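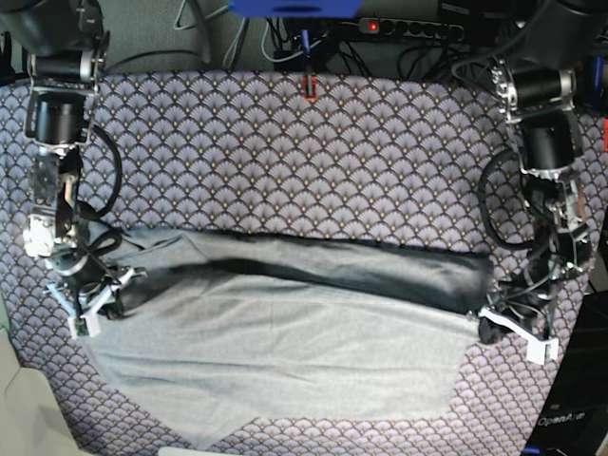 Zanbridge wrote in to say that the answers on this page were too cautious, that a machine able to hold a shirt by both ends is most of the way to folding one, and that the section on laundry should be rewritten to say so. We have left the section largely as it was. Holding is one step, and the steps that follow depend on where the cloth ends up after the hold.

FREQUENTLY ASKED QUESTIONS: MACHINES AND CHORES
Last revised 16/12/2018

Can a machine fold laundry yet?

Under restricted conditions. A flat, single-layer garment of known size, presented on a table in a known orientation, is within reach of a two-armed system. A mixed basket is a different task. The machine has to separate one item from the rest, identify it, find two usable grasp points and flatten it before any fold begins. Most of the cycle time goes into those earlier stages.

Why is cloth harder than boxes?

A box has six numbers that describe where it is. Cloth has no such short description. It bends wherever it is touched, hides parts of itself under other parts, and will not take the same shape twice. Planning software written for rigid parts generally assumes that the object stays as it was last measured. With cloth the measurement is out of date once the fingers close.

Does the table covering matter?

More than most buyers expect. A plain, contrasting surface makes the edge of a garment easy to find. A printed covering adds edges of its own, and if it is not fastened down it can be picked up along with the work. Systems tuned on bare tables should be retested on whatever surface they will face in service. 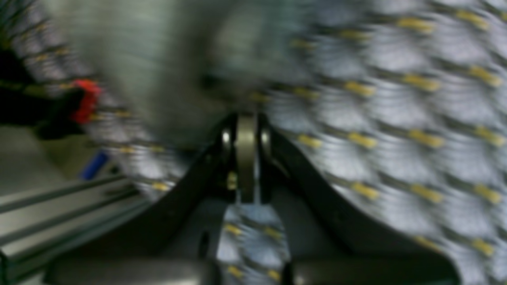 How many arms does a laundry task need?

Two for anything larger than a face cloth. One arm can fold small squares against a table edge, but a shirt or bath towel needs tension between two points.

What is a wrist camera for?

An overhead camera loses sight of the contact point as soon as the gripper moves over it. A wrist camera keeps it in view. The costs are a narrow field, blur during fast travel and an image largely occupied by the machine's own fingers. The usual arrangement is to use both views and to weight them differently at each stage of the task.

What did the July trial measure?

The Gunach trial ran 1,694 attempts at a single task: take a garment by two points and bring one edge over the other. An attempt counted as complete if the edges met within 19 mm and neither gripper had to let go and start again. The completion rate was 68 per cent. Garments were laid out by hand beforehand, so the figure says nothing about sorting or flattening. Please do not quote it without that condition.

Why are the failures not broken down by cause?

The log format in use at the time recorded only complete or incomplete. Revised logs separate missed grasp, dropped corner, double pick (the table covering taken with the garment) and operator stop. Results in the new format will be added here when the set is large enough to be worth reading.

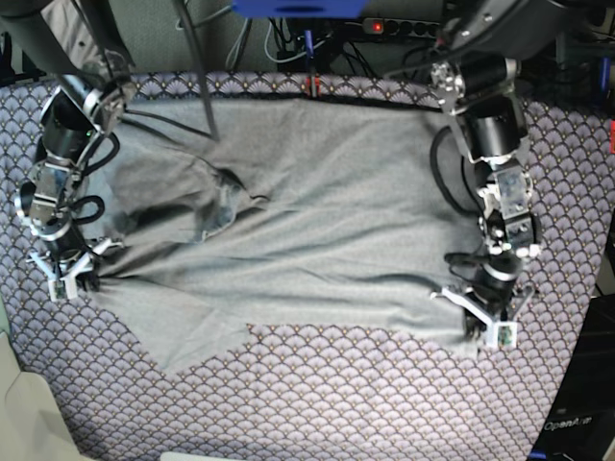 Skála Technical Notes, Vol. 4, No. 2, p. 19

The notes reprinted under this heading cover tension. Two grippers pulling on a knit fabric will stretch it, and the fold line moves with the stretch. Too little tension leaves wrinkles that carry through to the finished fold. The workable range is narrow for light jersey and wider for woven cotton. Without force sensing at the wrist, motor current can serve as an estimate, although joint friction makes it a poor one at low speed.

What about towels?

Towels are rectangular, which simplifies the geometry, and thick, which does not. Terry loops give the fingers good purchase, but a doubled edge can be mistaken for a single layer. The grasp then takes both layers and the towel cannot be opened out.

Fabric between the fingers, wrist view.

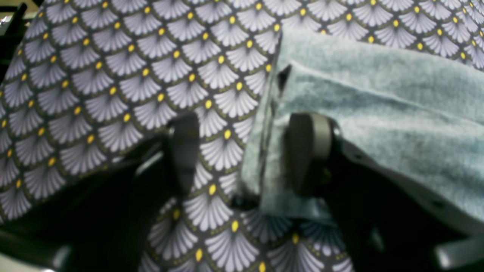 Towel on patterned cloth, close view.

Are shop-floor chores any closer than household ones?

Yes, where the part is rigid and arrives the same way each time. Machine tending, palletizing and screwdriving are established. Wiping down a bench, coiling hoses and bagging rags are not, for much the same reasons as laundry. The Flimon line still has its shop rags folded by hand. A practised person needs a few seconds per rag; the best automated cycle we have timed on the same rags was 90 seconds.

Should I wait before buying?

If the chore involves soft goods in varied condition, wait. If it can be reduced to one item, one surface and one starting position, a trial is reasonable — budget for fixtures and for somebody's time to reset the work between attempts.

Can I send in my own results?

Please do. State the fabric, the surface, how the item was placed and what you counted as a success. Percentages without a number of attempts will be returned.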